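Gadby questions the "never plump again" promise

STANTHORPE, April – Furniture makers like to say their cushions look after themselves. Gadby, the Stanthorpe home testing group, has its doubts, and today opens a public trial of armchairs and loose pillows to see how much of the sales talk survives daily use.

The trial covers 68 chairs, all padded and all sold as low effort. Households will sit in them as they normally would and note how often they have to tidy up afterwards. Gadby will also record where the loose pillows end up, a point most brochures pass over. In the brochures they stay on the seat.

"We have read a great deal about seats that spring back," said a Gadby spokesperson. "We would like to see one do it after a wet weekend with the family at home."

Laloner and Janssen have each supplied chairs. Neither will see the results before they are published, and neither has paid to take part. Fringed pillows are included, although Gadby is not yet persuaded that fringe belongs on anything that spends time on the floor.

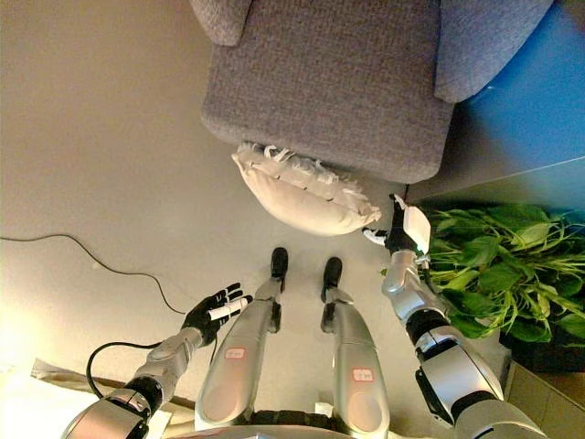

Taking part

Gadby is looking for 800 households with at least one upholstered armchair in regular use. Forms are available from the Stanthorpe office until 2 pm on the closing day. Claims about "smart foam" will be tested separately, if anyone can explain what it is.

Ends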